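Bastelforum > Papier & Scrapbooking > Messen und Treffen

Kreativmarkt Ploltitz, lohnt sich das als Ausstellerin?

stempelkatze
Hallo ihr Lieben, ich überlege, im Dezember zum ersten Mal einen Tisch in Ploltitz zu nehmen (Karten, Anhänger, ein paar Minialben). Die Standgebühr ist happig, und ich habe noch nie verkauft, immer nur verschenkt. War jemand von euch schon mal dort, mit Stand oder als Besucher? Und wie viele Karten nimmt man da überhaupt mit? Ich hab jetzt 300 fertig und keine Ahnung, ob das viel ist!

falzbein_412
300 ist viel. Ich hatte letztes Mal 2 Kisten dabei und hab eine davon wieder heimgeschleppt. Weihnachtskarten gehen gut, Geburtstag so lala, Trauer fast gar nicht. Minialben schauen sich alle an und legen sie dann wieder hin, weil ihnen der Preis zu hoch ist.

Papiermotte
Das mit den Minialben kann ich so nicht bestätigen. Bei mir waren die am Nachmittag weg, allerdings die kleinen mit Leporello, die sind schnell gemacht und ich kann sie günstiger anbieten. Kommt auch drauf an, wo man sitzt. In Halle Detus läuft es, im Gang zur Cafeteria zieht es wie Hechtsuppe und alle wollen bloß zum Kuchen. 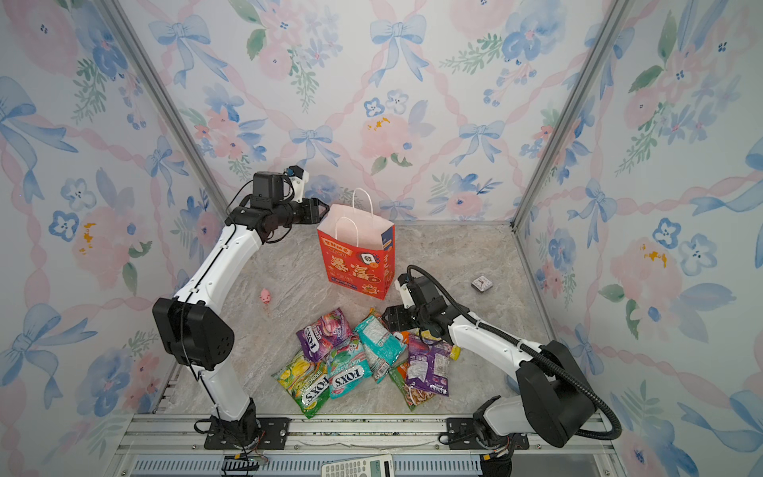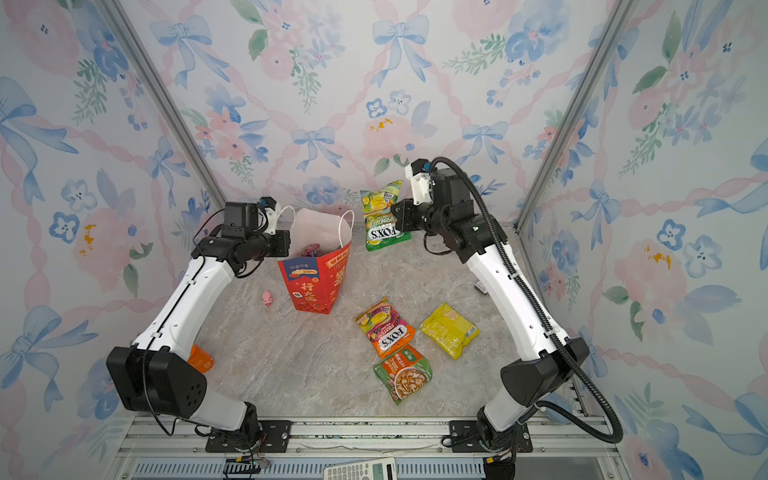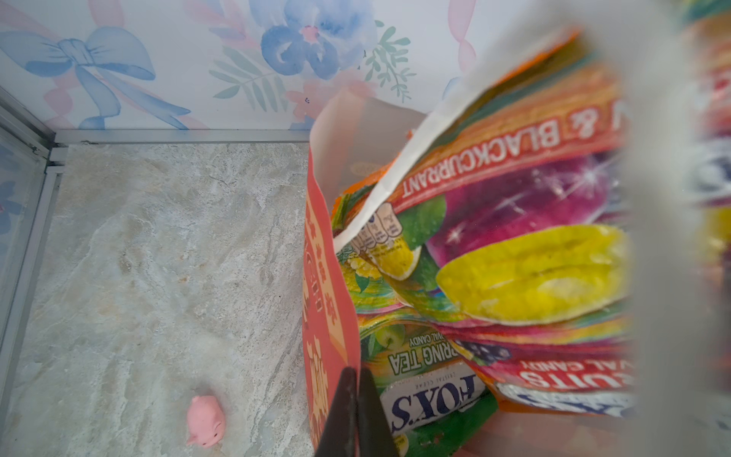

Ach ja, und nimm dir unbedingt eine eigene Lampe mit, das Licht da drin ist grausig. Meine schönen Pastelltöne sahen alle aus wie Spülwasser.

stempelkatze
Oh je, danke! Lampe kommt auf die Liste. Darf man eigentlich am Stand was vorführen? Ich würde gern ein bisschen embossen, das zieht doch Leute an, oder?

falzbein_412
Dürfen ja, aber Heißluftfön nur mit Anmeldung, wegen Strom. Und ehrlich gesagt finde ich Vorführen überschätzt. Da stehen sie dann in Dreierreihen, gucken zu, sagen "ach toll" und gehen weiter. An die Karten kommt derweil keiner ran.

Papiermotte
Widerspruch! Ich hab die Okeke-Stanze mitgehabt und durchgekurbelt, bis mir der Arm wehtat, und die Leute haben die Anhänger noch halbwarm gekauft, sozusagen. Man muss halt auch mit ihnen reden, falzbein ;-)

falzbein_412
Ich rede. Wenn ich meinen Kaffee hatte.

glitzerfee21
Misch mich mal ein: Wer nur die Standgebühr wieder reinholen will, ist beim Henero-Treffen besser aufgehoben. Kleiner, familiärer, und die Besucher basteln selber und wissen, was Arbeit in so einer Karte steckt. In Ploltitz hat mich eine gefragt, ob ich Mengenrabatt gebe. Auf zwei Karten!

Papiermotte
Beim Henero kaufen sie aber lieber Stanzteile und Restepapier als fertige Sachen, das muss man dazusagen.

stempelkatze
Restepapier hätte ich auch, kistenweise... Ich glaube, ich melde mich jetzt trotzdem für Ploltitz an und frag gleich nach einem Platz in der Halle. Nimmt man Kartenständer oder reichen flache Körbe?

falzbein_412
Ständer. In den Körben wühlen sie dir alles durcheinander und knicken die Ecken.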